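About Lanley

Lanley is a small school of home order. We teach people how to arrange the parts of the house which everybody uses and which for this reason are always in a mess: the entrance, the hall closet, the shelf under the stairs, the place where the shoes stay. We do not sell furniture. We give courses, we visit homes, and we answer many letters.

The school was started by Olga Pastor and Julián Llorente in the back part of a shoe repair shop called Stirnow. Julián repaired soles and heels there, and Olga kept the counter. Customers brought shoes which were not really broken, only badly kept. They were thrown one on top of the other, with the heel pressed down and the laces still tied. Olga began to explain at the counter how to keep them, then she wrote a page, and then people asked if she could come to the house. The first course had 9 students and we had to borrow chairs from the bakery.

Today we are five persons. Olga directs the courses. Julián teaches the care of shoes and leather. Covadonga Olmedo makes the home visits, Ignacio Soler prepares the materials and the room, and Eusebio Arrieta is responsible for the letters, the accounts and the coffee.

What we teach

Our best known course is The Entrance. It takes one morning, from nine thirty to one o'clock, and each student brings the shoes of the household in a bag. We ask for all of them, also the old ones. We work on the floor, because a table is too small and the student begins to choose too early.

The first step is to make pairs. It sounds too simple, but in many homes a pair does not stay together for one week. We take the two shoes in the hands, one beside the other, and look at them: the upper, the laces, the heel, the sole. A knit sneaker is different from a leather shoe, because the fabric gets fuzz and keeps the crease, so it should not be pressed under other things. Only after this look we decide the place.
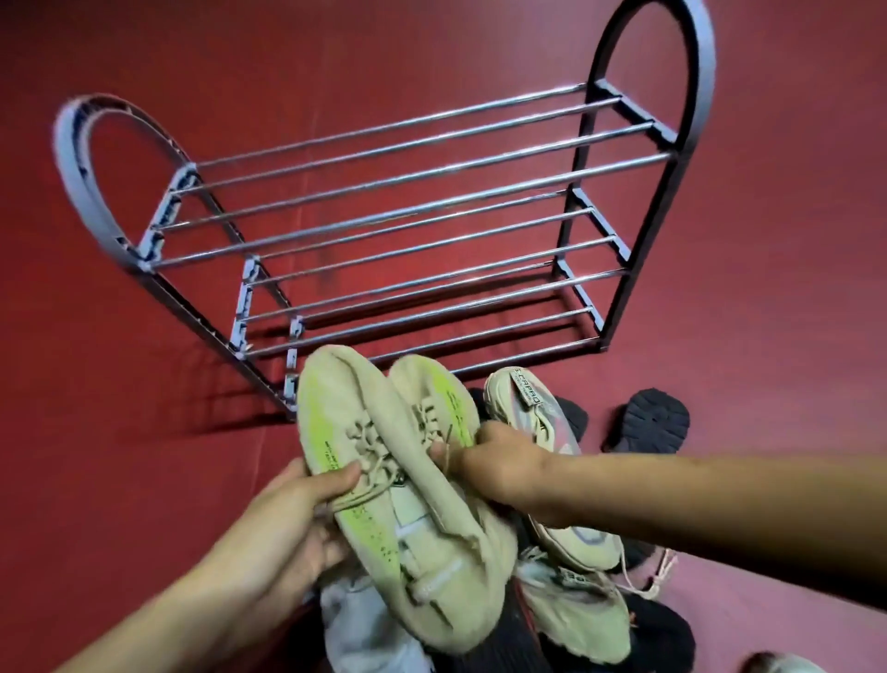

The second step is the rack. We prefer an open metal rack with rods, as the dust falls through and the air passes between the shoes. Before anything goes on it, the students say who in the house uses which shoes, and how often. The shoes of every day go where the hand arrives without thinking. Shoes of small children go low. The pairs for rain can stay under the lowest tier, on a tray or directly on the floor if the floor is easy to wash.

The third step is the laces. Julián is very strict in this. A long lace left on the floor is stepped on and gets dirty, and it pulls the shoe out of its place when somebody passes. He asks that laces go inside the shoe, loose and not in a knot. Small things such as socks and insoles are taken out and put apart, and they get their own basket.
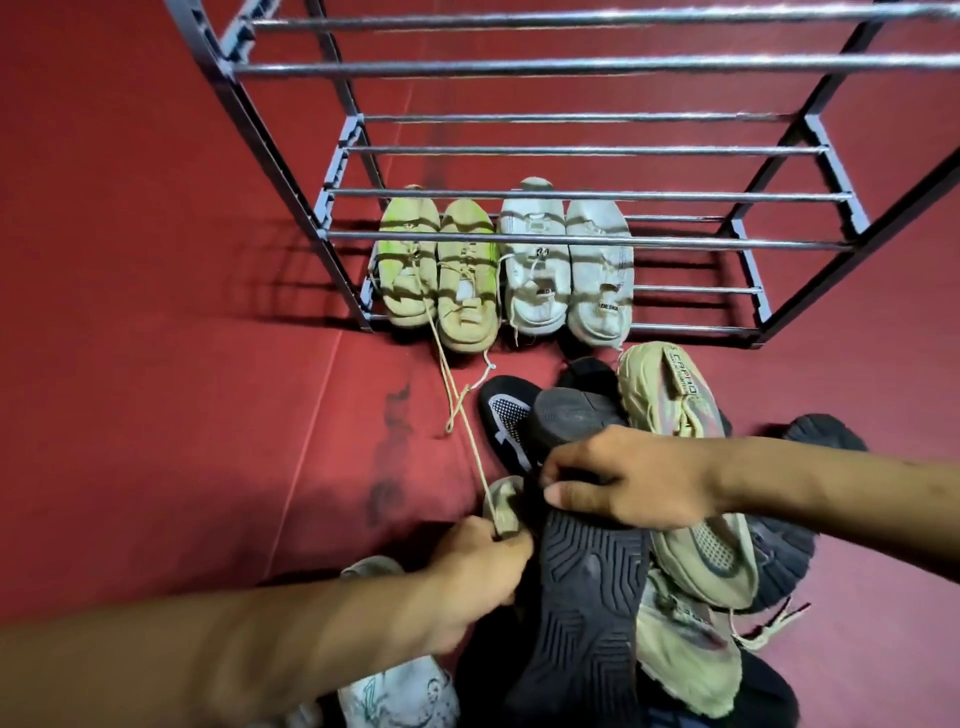 Sorting the pairs beside the rack, with one long lace still out.

The last part of the morning is for the shoes that will not return to the rack. Some can be repaired, and Julián will tell you sincerely if the repair is worth the money. Others can be given away after a good brushing. We don't oblige anybody to throw anything.

Home visits

Covadonga visits apartments and houses in Saltov and in the towns near it. A visit costs 68 and takes two hours. The price is the same for a big hall or a small one, and we do not charge for the second look, which she makes in the following month. Please do not clean before she comes. She needs to see how the family leaves the things when they enter with bags in the hands.

Courses for companies

We also work with kindergartens, gyms and offices where people change their shoes at the door. The largest group we have had was 40 persons, for the Vishwakarma dance school, and for that one we needed two rooms. For groups please write to us early, spring is always full and by April we have usually closed the list.

How to find us

The classroom is on the ground floor, in the yard behind Stirnow, with a green bell. The office is open in the mornings until one o'clock. If you write, Eusebio will answer you, normally in two or three days. Tell him how many people live in your home and what kind of floor you have in the entrance.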